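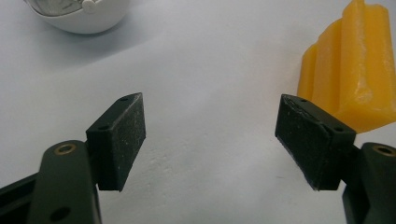

3.2 Wear on the finger pads

Our project asked whether the gripping surface of a hand-held gripper changes enough during a term of demonstrations to affect the results of a policy trained on them. We used one gripper for all the recording, with the same pair of pads from start to finish, and did not clean them between sessions. The pads are matte black blocks with a speckled face, each on a dark green arm. By the time we looked at them closely they carried white dust and light scratches, and the right pad was a little worn along its left edge. The objects stood on a pale tabletop, among them a yellow-orange ribbed one with a waxy surface and a white one with a clear dome. We kept the ribbed object in the set as a hard case, as its lobes give the pads very little flat area to press on.

Mitra Shahbazi recorded the demonstrations and Soudabeh Azimi ran the trials on the arm in the Cotham lab. Each object was given 40 demonstrations. The policy was then tested 20 times per object with the used pads and 20 times with a new pair, using the same start positions both times. A trial counted as a success if the object was lifted clear of the table and held until the arm stopped moving.

With the new pads the policy succeeded in 90 per cent of trials on the white object. The used pads gave the same figure. On the ribbed object the new pads did better, but most of the failures in both sets came from the fingers closing at the wrong angle - the grip itself rarely slipped. We had expected the opposite.

We lost one afternoon of trials when a screw on the new left pad worked loose, and those runs were repeated. We also did not measure closing force, so we cannot separate the effect of dust from the effect of scratches. Wiping the used pads with a damp cloth and running the ribbed object again would be a cheap first check. The angle errors are discussed in section 3.3, along with the start positions that caused most of them.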